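Cup Shift

posted 29/08/2018

The bet was fifty dollars and it was mine to lose. I'd said in July, in front of the whole night crew, that no machine was going to clear a table at Soltby before I retired. Somebody wrote it on the whiteboard. Somebody else drew a little robot next to it with eyelashes.

So now I was sitting in the test room at one in the morning with a clipboard, because the union said a floor worker had to be the one keeping score. Fine. I've washed cups at Soltby for 36 seasons, counting summers and winters separate. I know what a clean table looks like.

The job was simple if you have hands. Three things to drink out of, one cloth. Cups go up on the board, cloth gets wiped across the black part, done. My mother had me doing it at four, standing on a chair.

The Culari people had gone for coffee. All but one, who was half asleep and kept saying "it's thinking" whenever I looked at him.

It wasn't thinking. It was waiting for him to press something.

He pressed something.

Attempt 188. That was the number on my sheet, I hadn't been there for most of them, thank god. 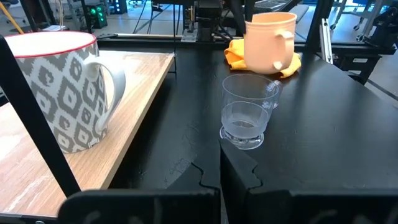 I leaned in. You're not supposed to lean in. But the clear one had water in it and I have a thing about water and tables, thirty-some seasons of it, my whole back goes tight. At MacBrayne, where I started, they docked you for a spill. Didn't matter whose elbow. You learned to carry everything level, even empty stuff, even a stack of plates with nothing on them. I still carry my mail that way.

The fingers came up slow. Slower than that. I could of done the table, gone out for a smoke, and come back to watch it still deciding.

"Is it scared," I said.

"It's being careful," he said.

"Same thing."

He wrote that down, which annoyed me.

Then the grip closed. A tiny sound, like somebody setting down a coin. And I held my breath -- me, with fifty bucks on the other side -- and I noticed I was holding it and let it out again real quick so he wouldn't see.

It lifted. Maybe an inch. The water tilted and came back. Tilted and came back. I was tilting with it, God help me, my whole shoulder going.

And it stopped. Just stopped there. Held on.

"What's it doing."

"Checking."

"Checking what? It's a cup."

He shrugged. Said the other one, the Erier model, never checked. The Erier one went fast and had put 999 cups on a board in a video. I asked how many it dropped. He said that wasn't in the video.

So we waited. The building did its night noises. The compressor down the hall, then the ice machine dumping its load. I thought about my first week, how I'd stood over a sink at MacBrayne with a glass in each hand, too frightened to put either one down, and the old woman next to me didn't say a word. Took one out of my left hand. Went back to her pans. I never did thank her, she was gone by spring.

It set the cup down. Same spot it came from, near enough. Not on the board. So, a miss. I marked a miss.

"It almost had it," he said.

"Almost's a miss."

"Yeah."

He reset the whole buisness and we went again. And again. Coffee people came back, left again. By three I'd quit leaning away when the arms moved. By half past I was talking to it. Not nice talk. Level, level, you idiot, keep it level.
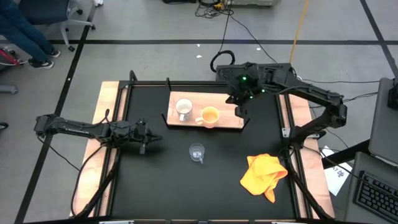 Two on the board, one to go, and the cloth still in a heap.

I want it on record that I scored it fair. I did not round up. Every miss is down there in pen, roughly a page and a half of them, and the cloth it never did figure out, cloth is hard, cloth's hard for people.

But when the shift bell went I stayed in the chair. He had his jacket on already. He looked at me and he looked at the clock.

"One more?" he said.

I turned to a new sheet and wrote the number at the top.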